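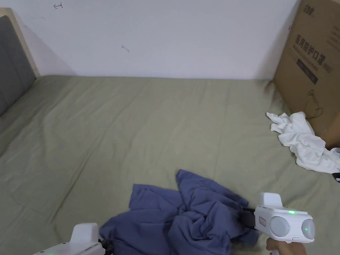
Why Do We Sleep?
Skollico Young Readers – Body Science, Unit 12

Sleep is a state in which the body rests and the brain changes the way it works. All mammals and birds sleep. So do many fish and insects. A person who is asleep does not respond to small sounds or touches, but can be woken up. This makes sleep different from fainting.

What the brain does at night

The brain does not switch off during sleep. It moves through stages, and each stage has its own pattern of electrical signals. Scientists measure these signals with small metal discs stuck to the skin of the head.

Stage 1 is light sleep. It lasts a few minutes. The muscles loosen and the eyes move slowly under the lids. Some people feel a sudden jerk in a leg at this point.

Stage 2 is a little deeper. The heart slows down and the body gets slightly cooler.

Stage 3 is deep sleep. The signals become tall and slow. A person woken from Stage 3 is often confused for a short time. The body releases much of its growth hormone during this stage.

The last stage is called REM, short for "rapid eye movement." The eyes move quickly, breathing becomes uneven, and most of the clear dreams take place. The arm and leg muscles are held almost still, so a sleeper who dreams of running stays in bed.

When all the stages have passed, the cycle starts again. Deep sleep is longest in the first part of the night. REM is longest near morning.

The body clock

A small group of cells deep in the brain keeps time. It is called the body clock. One full turn of the clock takes close to a day, and daylight keeps it set correctly. Light enters the eyes, and a signal travels along a nerve to the clock. In the evening, when light is low, the clock tells a gland to release melatonin. Melatonin is a chemical that prepares the body for sleep.

Bright light late in the evening can delay melatonin. The sleeper then feels tired later than usual – and still has to get up at the same time. 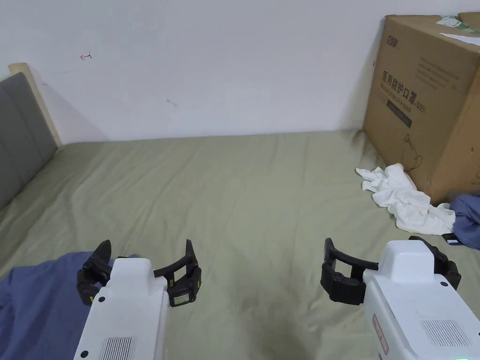

Fathima Matubbar asked whether a person can store up sleep ahead of time, by going to bed early all week before a long trip. The answer is: only in part. Extra sleep beforehand can make one short night easier to cope with, but it does not replace that night. The need for sleep builds up again every hour a person is awake.

How much is enough?

Children from six to 12 years old need nine to 12 hours in each 24. Teenagers need eight to ten. Most adults need at least seven. A newborn baby sleeps for much of the day and night, in short blocks.

Too little sleep affects attention first. Reaction time gets longer and simple mistakes become more common. Memory is also affected. During sleep the brain strengthens some of what was learned in the day, so a lesson followed by a poor night may be harder to recall.

Conditions for sleep

A bedroom should be dark, quiet and slightly cool. The body loses heat as it falls asleep, and a hot room slows this down. Sheets should let air and moisture pass through. A mattress should hold the spine in a fairly straight line when the sleeper lies on one side.
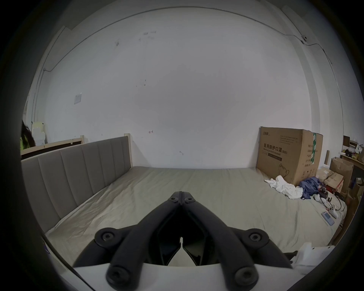 A bed with a fitted sheet and a padded headboard.

Words to know

Body clock: the cells in the brain that keep daily time.
Gland: a part of the body that makes and releases chemicals.
Melatonin: the chemical released in the evening before sleep.
REM: the stage with quick eye movements and clear dreams.

Next unit: Why Do We Yawn?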